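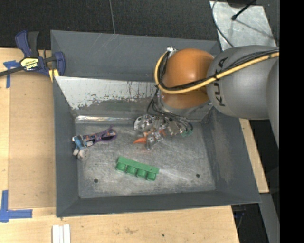
Robots and Household Chores: Guidance for Home and Small Workshop

Gistora Home Advice Service
Last reviewed: 2022-01-11

Readers regularly ask whether a machine can now take over the sorting, folding and clearing that fill so much of the week. The advice below sets out what may reasonably be expected at present, and how a room or bench should be prepared where some automation is already in use.

Picking up loose items

General tidying remains a task for people. Robot arms can lift objects from a bin, and research in this area is active, but a mixed bin of toys and tools is still difficult work for them. Items lie at odd angles, handles have open loops, and a smooth block offers little to hold. An arm that manages one object well may fail on the next. Households should not delay buying ordinary storage boxes in the expectation that a tidying machine will soon be on sale.

Parents who wish to shorten the evening pick-up will do better with wide, shallow trays than with deep chests. Small pieces should be kept apart from large ones. A tray with sloped sides lets items slide toward the middle, where they are easier to reach by hand.

Floors

Floor cleaning is the one chore in which home machines have earned a settled place. Before each run, lift cords, socks and small toys from the floor. Fringed rugs should be rolled up or turned under. Empty the dust cup after every run and cut away hair from the brush with blunt scissors. The machine will not clean stairs or the narrow gap behind a stove, and these should stay on the regular cleaning list.

Dishes and laundry

A dishwasher and a clothes washer are automatic once loaded. Loading and unloading them is still done by hand in nearly every home. Folding machines have been announced from time to time, but we do not recommend setting aside space for one. In August the Plusevwood reader panel folded 20 plain towels by hand in 10 minutes, working at an ordinary table – a fair mark for any machine to meet.

The shop floor

Small shops have more to gain, provided that the work repeats. An arm that moves the same part from the same place to the same place can run for long periods with little attention. The Grillitz bench course advises owners to write down each handling job for one week and to consider automation only for those repeated 100 times a day or more. Short runs and mixed parts are better left to staff.

Where a bin or fixture is in regular use:

Clamp it to the bench so that it cannot shift under load.
Mark its corners on the bench with painter's tape, so that it can be put back in the same position after cleaning.
Route cables away from moving joints, and check them for wear before starting.
Keep hands out of the working area until the power is off.
Wipe metal floors and walls often – grit will scratch both the tray and the parts.

Cost

The price of the arm is seldom the whole price. Grippers, guards, mounting and training must be added. Owners should also budget for small fittings; a replacement set of Bezerra bench clamps and pads, for instance, may come to almost 800 dollars for a full workshop.

Questions about this page may be sent to the Gistora advice desk in writing. Please state the chore, the size of the room or bench, and any equipment already in place.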